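A rack for the cards

The shop that Sanaa Abdelaziz runs on Lamrani Street sells paper: notebooks, wrapping sheets, envelopes by weight, and a great many postcards. The postcards used to stand in wire spinners by the door. Since September they have been in wooden racks, and Abdelaziz agreed to talk about the change, how the cards are sorted, and what she has learned about storing flat things in small spaces.

We met in the back of the shop at 8 in the morning, before she opened. There was a box of cards on the counter and she sorted while she talked.

She started with the spinners. "I had two of them and I disliked both," she said. "They're made for one size of card. Anything wider gets bent at the corners, and anything narrower slides down and you can't see it. People turn them too fast. I was throwing out bent cards every week."

The racks came from a print works in Larkia that was closing its hand-finishing room. Abdelaziz heard about them from Edgardo Calimlim, a joiner who had been asked to clear the fittings. He offered her the smaller pieces for 200 and delivered them himself.

"He told me they'd been used for drying and sorting," she said. "Lots of thin shelves, very close together, with dividers. You couldn't put a book in them. You could hardly put your hand in. But a card goes in fine."

Calimlim, whom I reached later by phone, remembered the job well. He said the shelves had been sound but several of the dividers had worked loose, and he glued those before he brought the racks over. He did not sand or oil anything.

"She asked me if it needed a finish," he said. "I told her to leave it. Paper and fresh oil don't get along. You'd have a yellow edge on every card in a month."

Abdelaziz took that advice. She wiped the shelves with a dry brush, then a barely damp cloth, and let them stand open for a week before anything went in. She does the brushing again every few months. Dust collects at the back of the compartments, and she uses a long flat paintbrush to get it out.

The harder question was how to let customers see what was there. A card lying flat in a narrow slot shows only its edge. For the first few days, she said, people walked straight past.

Her answer was to let some of the cards stick out past the front of the shelf, far enough that the picture can be read from below or from the side. One sample per subject is left out like that. The rest of the stock sits behind it, pushed in. Cards that she particularly wants noticed go on the underside, hanging from the bottom of the rack.

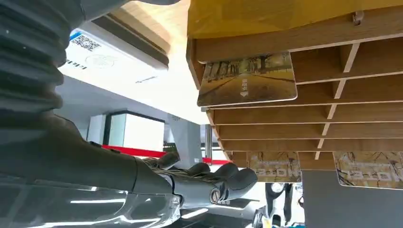

The slotted rack seen from below, with a road card sticking out of one of the upper compartments.

"The road is one I always leave out," she said. "Bare trees on both sides, and the line of Chinese characters down it. It's a quiet card. Brown and yellow, not much else. If I put it in a spinner with sunsets and cats, it would disappear. On its own against plain wood, people stop."

She buys most of her landscape cards through Zuweira Tsikata, who imports small runs from printers in several countries and sells them on to shops. Tsikata's catalog, called Murkness, is mostly winter subjects: roads, fields, fog, harbors out of season. Abdelaziz laughed about the name but said the cards sell steadily.

"I thought I'd get rid of a few in January and be stuck with the rest," she said. "People send them all year. They buy them for sympathy notes, for thank-you notes, for nothing in particular. A card without a joke on it is useful."

I asked how she decides what goes where. She said she tried sorting by country first, and gave it up after a few weeks.

"Customers don't ask for a country. They ask for a tree, or a road, or something for their father." So the rack now goes by subject, from left to right, with roads and trees together, then water, then buildings, then animals. Within each subject the lighter cards are higher up and the darker ones lower, where the lamp reaches them better.

Sizes are still a nuisance. Most of what she buys fits. Square cards from one supplier, Oltia, are too wide for the dividers by a hair, and she keeps those in a shallow drawer under the counter. She asked Calimlim whether a few dividers could be taken out to make double compartments. He said they could, but that the shelves above might start to sag without them.

"I'd take out every other one on a single row and see," he told me. "Not more than that." She has not decided.

Stock counts are the part of the job she likes least. In the spring she and her Saturday helper, Iman Chraibi, emptied every compartment and went through the lot. They had 810 cards, and 16 of those were damaged enough to be sold cheaply. Under the spinners, Abdelaziz said, the damaged pile had been much bigger, though she never kept a figure for it.

Chraibi came in while we were talking and put the kettle on. She has her own view of the racks. She finds them slower to fill.

"With the spinner you just drop them in," she said. "With this you have to go in flat and straight, or the card catches on the edge and you get a dent in the corner. I do it with two hands now. One to hold the front, one to push." She showed me with a handful from the box, sliding in three or four at a time and tapping them level with a fingertip.

Both women agree that a compartment should never be packed tight. If it is, a customer who pulls one card brings out the whole stack, and some of it ends up on the floor. They leave a gap of a finger's width at the top. When a new delivery is too large for that, the extra goes back in its box with the subject written on the lid.

Returned cards cause more trouble than new ones. People take a card out, think about it, and push it into the nearest slot. By closing time there may be a lighthouse among the horses. Abdelaziz does a quick pass through the rack each evening, pulling out anything that doesn't belong, and says it takes her about as long as sweeping.

She used to have a sign asking customers to hand unwanted cards to the counter. It made people nervous about touching anything, so she took it down.

One regular, Nawal Samir, has been buying cards here since before the spinners went. She writes to a sister and several old colleagues and told me she picks up a small bundle each month. She was against the racks at first.

"I couldn't find anything," she said. "I'm not tall, and I had to bend to look into the low ones and stretch for the high ones. Then I noticed that the ones sticking out tell you what's behind. Now I start there." She also likes looking up at the hanging cards. She bought one of those for her sister and had to ask for it, as she didn't want to pull it down herself.

Abdelaziz said she would rather people ask for those ones. She keeps spares of every hanging card at the counter for that reason, and changes the display ones when their edges get soft.

I asked what she would tell another shop owner who was thinking of giving up spinners. She thought for a while and squared off the stack in front of her.

"Measure your cards first. All of them, not the ones you sell most. I didn't, and that's why I've got a drawer full of squares." She added that light matters more than she expected. The rack throws shade on itself, and the lower compartments were very dim until she moved a lamp. Direct sun is no good either, as the exposed ends of the sample cards fade while the part inside the shelf stays as it was. She turns the samples over to the stock behind every few weeks and uses the faded ones for writing prices on.

There is a second, narrower piece from the same print works still standing in her hallway at home. She plans to bring it in for envelopes once she has cleared the wall beside the counter, where there is a radiator that no longer works and a shelf of string. Calimlim has said he will come and take the radiator off when he is next on the street. In the meantime the envelopes are in a fruit crate by the till, sorted by size, with the smallest at the front.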